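# Bocadillos de tres pisos para llevar

7/14/21

Llevo desde junio preparando en casa la comida del mediodía, y lo que más repito es el sándwich de tres rebanadas envuelto en plástico. Dejo apuntado cómo lo hago ahora, después de bastantes cambios.

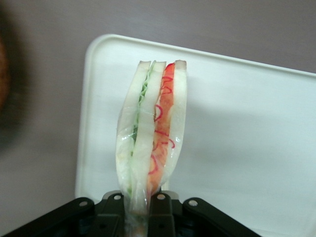
Liliana Gentile me escribió que tres rebanadas son demasiado pan y que con dos y más relleno se come mejor. Le contesté que depende del relleno. Con dos rebanadas y todo junto en medio, lo verde resbala sobre lo rojo al primer bocado y acaba saliendo por detrás. La rebanada central separa las dos capas y cada una se queda en su sitio. También es verdad que llena más, y yo como a las tres y media, así que me conviene.

## El pan

Uso pan de molde blanco con corteza. Probé el que viene sin corteza y no me sirve para llevar: se aplasta por los bordes en cuanto lo aprieta el plástico. La corteza, aunque sea fina, aguanta la forma.

Lo compro en la tienda de Aguirre, que lo corta en el momento si se lo pides. Montserrat Aguirre lo corta algo más fino que el de bolsa, y para tres pisos se nota mucho. Con rebanada gruesa el sándwich no cabe en la boca y casi no cabe en la fiambrera. Pago 1,35 por el pan pequeño, del que me salen sándwiches para media semana. Lo que sobra va al congelador en una bolsa cerrada, y saco las rebanadas la noche anterior.

No tuesto el pan. Tostado está mejor recién hecho, pero después de una mañana envuelto se queda correoso. Si alguien va a comerlo enseguida, que lo tueste.

## La capa verde

Lechuga casi siempre, y a veces pepino en rodajas muy finas. Todo lo verde tiene que estar seco. Lavo la lechuga por la noche, la escurro y la guardo en un paño dentro de la nevera. Por la mañana todavía le paso papel de cocina. Parece mucho trabajo para dos hojas, pero el día que me lo salté el pan de abajo estaba hecho una pasta a la hora de comer.

Las hojas rizadas me van mejor que las lisas. Ocupan más, hacen un poco de muelle y no se pegan al pan. Las pongo con la parte rizada hacia el borde por donde voy a empezar a comer y el nervio hacia el otro lado. Si el nervio es muy grueso, lo quito.

Con el pepino hay que echar sal, esperar diez minutos y secarlo. En verano lo uso más, aunque también es lo que antes suelta agua. Si el sándwich va a pasar más de cuatro horas fuera de la nevera, prefiero lechuga sola.

## La capa roja

Aquí cambio según lo que haya: tomate, jamón cocido, pimiento asado o dos de estas cosas juntas. La quiero más gruesa que la verde, porque es la que da sabor.

El tomate lo corto en rodajas y le quito las semillas y el agua con una cucharilla. Lo dejo sobre papel mientras preparo lo demás. El tomate de pera tiene más carne y menos agua que el de ensalada, y para esto lo prefiero, aunque de sabor me guste más el otro.

El jamón lo doblo en lugar de ponerlo estirado. Así queda con algo de aire y el sándwich no parece una losa. Dos lonchas dobladas abultan lo mismo que cuatro planas, o esa impresión da al morder.

El pimiento asado hay que escurrirlo durante un buen rato. Mi tío Marcelino Prieto lo asa en casa y me pasa un tarro de vez en cuando. Lo corto en tiras y las pongo todas en la misma dirección, de lado a lado. Colocadas a lo largo, sale la tira entera con el primer bocado.

## La salsa

Poca. Durante un tiempo untaba mayonesa en todas las caras del pan y aquello era pesado. Ahora unto una capa muy fina de queso crema en las dos caras de la rebanada central, que además protege el pan de la humedad, y nada en las otras.

Si llevo jamón sin tomate, añado un hilo de salsa de tomate o de pimentón encima, nunca directamente sobre el pan. Para eso tengo un biberón de cocina de la marca Zundell, comprado hace años, con la punta estrecha. Antes lo hacía con cuchara y caía demasiado en un punto y nada en los demás.

## El orden

1. Rebanada de abajo, sin untar.
2. Lechuga o pepino, bien seco.
3. Rebanada central, untada por las dos caras.
4. Tomate, jamón o pimiento.
5. Salsa, si lleva.
6. Rebanada de arriba.

Una vez montado pongo encima una tabla pequeña y espero cinco minutos. Sin más peso que la tabla. Después lo corto con el cuchillo de sierra, en dos mitades, sin apretar. Si se aprieta, el relleno sale por los lados y ya no hay manera de devolverlo a su sitio.

## El envoltorio

Esto es lo que más me ha costado. He probado papel de aluminio, papel encerado, bolsas con cierre y film transparente. El aluminio se rompe en la mochila. El papel encerado me gusta, pero se abre si no se sujeta con una goma. Las bolsas dejan mucho aire dentro y el sándwich baila y se desmonta.

El film es lo que mejor sujeta las capas, y permite ver qué lleva cada uno sin abrirlo, cosa útil cuando preparo varios distintos. Envuelvo cada mitad por separado. Corto un trozo largo, pongo la mitad en el centro, lo cierro por los lados y retuerzo el sobrante en un extremo. El extremo retorcido va siempre en el lado contrario al que se va a morder primero, porque ahí el pan queda algo apretado. Hay que tensar el plástico lo justo. La primera semana apretaba tanto que aquello se convertía en una bola.

Telmo Arroyo usa telas enceradas lavables de Vuvdale y está contento con ellas. Me prestó una y para un bocadillo normal funciona bien. Con tres pisos no me cerraba del todo. Quizá con una más grande. Lo tengo pendiente, porque el gasto de plástico no me gusta y un rollo me dura poco.

## Transporte y horas

Lo llevo de pie en una fiambrera alta – una mitad junto a la otra – con el corte hacia un lado. Tumbado, la mitad de arriba aplasta a la de abajo. En los huecos meto una servilleta y alguna pieza de fruta pequeña, y así no se mueve.

Desde que salgo de casa hasta que llego a la nevera del trabajo pasan 90 minutos entre el autobús y el tramo a pie. Con el calor de estas semanas pongo una placa de frío en el fondo. Si no hay nevera al llegar, no llevo jamón ni mayonesa.

Conviene sacarlo un rato antes de comer. Recién salido de la nevera el pan está duro y el tomate no sabe a nada.

## Cosas que no han funcionado

- Huevo duro en rodajas. Se deshace y se mezcla con todo.
- Aguacate. Sabe bien, pero a mediodía está oscuro, aun con limón.
- Atún en la capa verde. El aceite atraviesa el pan aunque se escurra.
- Cuatro pisos. Lo hice una vez para Anselmo Prieto y se lo tuvo que comer con tenedor.

El queso en lonchas sí funciona, pegado a la rebanada de arriba. No lo pongo siempre porque con el queso crema ya me parece bastante.

La semana que viene quiero probar con zanahoria rallada en lugar del tomate, que este año todavía está caro en el mercado. Habrá que ver cómo se corta, porque me temo que la zanahoria se va a salir por todas partes. Si alguien ha encontrado la forma de que se quede quieta, que lo deje en los comentarios. También me interesa saber con qué sujetáis el papel encerado, porque las gomas que tengo se me parten enseguida.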